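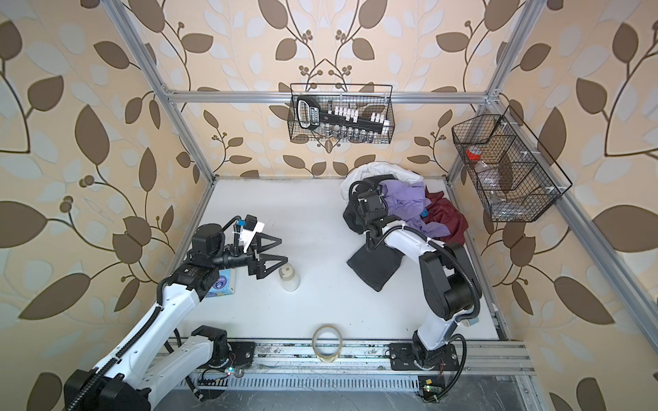

Figure 1. Two arms mounted on the front rail, with leaf-patterned panels behind.

Hidden-Camera Comedy on a Regional Video Channel: Titles, Length and Viewer Response

Final project report, Media and Communication programme, Grilthorpe College

Summary

This report examines short comedy videos of the hidden-camera type published by Jumska, a regional entertainment channel which uploads film news, song clips and comedy. The project asked whether the wording of a title, the length of a video and the way in which the joke is revealed have any bearing on the comments left by viewers. A sample of 26 videos was studied, together with 1434 comments. Videos in which the person being tricked was shown laughing at the end drew a larger share of friendly comments than those which stopped at the moment of surprise. Title wording had less effect than had been expected.

1. Background

Comedy of this kind is older than online video. Radio and television programmes played tricks on members of the public for decades, usually with a presenter who stepped forward at the end to explain. On the smaller online channels the presenter has often gone, and the viewer is left to judge whether the trick was fair or whether it was staged from the start.

Jumska was chosen for three reasons. It publishes often, it leaves its comment sections open, and it groups its comedy videos in numbered parts, so that one part can be compared with the next. A second channel, Ilska, was considered at the proposal stage. It was set aside when it was found that most of its comedy videos were compilations of material first shown elsewhere.

2. Method

The sample was drawn from the comedy playlist as it stood in November. Songs, trailers and interviews were left out. For each video the following were written down: full title, running time in seconds, the point at which the trick is revealed, and whether the person tricked is seen to respond afterwards.

Comments were collected up to a limit of 200 for any one video. Each was placed in one of four groups: friendly, unfriendly, doubtful (the writer believes the trick to be acted) and unrelated. Comments consisting only of symbols were counted as unrelated. Two members of the project group sorted the comments separately and then met to settle the cases on which they differed. Most of the disagreement concerned sarcasm, and a short written guide was added after the first meeting – this is given in the appendix to the bound copy.

Comments in languages not read by the group were passed to a fellow student from the Bangash reading circle, who supplied a plain translation but took no part in the sorting.

3. Findings

Of the 1434 comments, 602 were friendly. The doubtful group was the next largest, and was larger than the group had foreseen in its proposal. Many of these writers did not appear to mind that a trick might be acted. Several said so and praised the acting.

The longest videos did not do well. Where the reveal came late, viewers complained of waiting, and some gave the time of the reveal for the benefit of others. These time notes were frequently among the most liked comments on the page.

Titles containing words such as "latest" or "must watch" were so common on the channel that there were few plain titles to set against them. No firm statement can be made on this point. Viewers rarely mentioned a title at all, except where it promised a film actor who was not in the video.

Part numbers mattered more. Viewers of a second or third part regularly asked for the earlier one, and a missing link to it was a frequent cause of unfriendly comments.

4. Limits of the study

The sample comes from one channel and one playlist. Comments may have been removed by the channel before they were collected. Like counts changed during the period of collection and were therefore used only to place comments in order within a single video.

The group also had no means of knowing whether the people shown had given their consent. This question was raised at the interim review and falls outside the scope of the report, although it deserves separate study.

5. Suggestions for further work

A later project might return to Ilska and compare its compilations with the original videos, in particular where the reveal has been cut. It would also be useful to interview viewers directly. The sorting guide and the blank record sheets have been lodged with the programme office at Grilthorpe and may be borrowed by students of the following year.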